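Frequently Asked Questions: Furniture Hire for Halls and Community Buildings
Last updated January 22, 2026

This page answers the questions most often put to the Lurwood Furniture Hire Service by schools, clubs and parish halls. Hirers should also read the full terms supplied with the booking form.

Who may hire from the service?
Any club, school, charity or place of worship in Lurwood or Camness may apply. Private households may hire for a single event, subject to stock. Businesses are referred to the trade desk at our Holmgren Road depot.

How many chairs are available?
The service holds over 800 chairs across its two stores. Trestle tables are kept at Camness only and should be requested on the same form as the chairs, as they travel on a separate vehicle.

How far in advance should I book?
Please allow 12 working days. Shorter notice is sometimes possible outside the school holidays, but delivery cannot be promised and hirers may be asked to collect.

What should I check when the chairs arrive?
Hirers are asked to turn each chair over and look at the legs, the feet and the struts beneath the seat. Any crack, however small, should be reported on the delivery note before the driver leaves. Chairs found to be damaged after that point will normally be charged to the hirer. 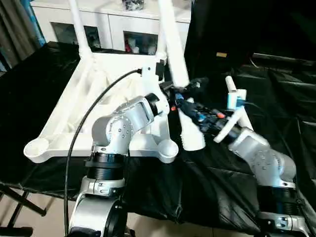
White plastic chair, underside and feet.

May chairs be used outdoors?
Plastic chairs may be used on grass or paving in dry weather. Upholstered chairs must remain indoors at all times. Chairs should not be left outside overnight, and those used on grass must be wiped down before return.

How high may chairs be stacked?
Stacks must not exceed six chairs. Stacks should stand against a wall, clear of fire exits and radiators, and should never be moved with a person seated on or leaning against them.

What happens if something is broken?
Please set the item aside and telephone the depot on the next working day. Hirers should not attempt repairs with glue or tape. Replacement charges are listed in the terms, and an invoice will follow within six weeks.

Does the service hire out anything besides seating?
A small number of display stands and pole frames may be added to a booking. The Zesex range is supplied with its own fittings, which must be returned in the bag provided. Poles should be seated fully in their joints before any weight or fabric is placed on them.
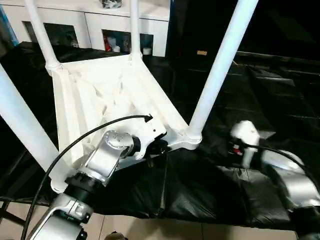 Returns and cancellations

When must items be returned?
Items are due back by noon on the day after the event, unless a longer hire has been agreed in writing. Late returns are charged at the daily rate.

Can I cancel a booking?
Cancellations received before the delivery date has been confirmed are free of charge. After confirmation, the delivery fee is kept and the remainder is refunded to the original payer.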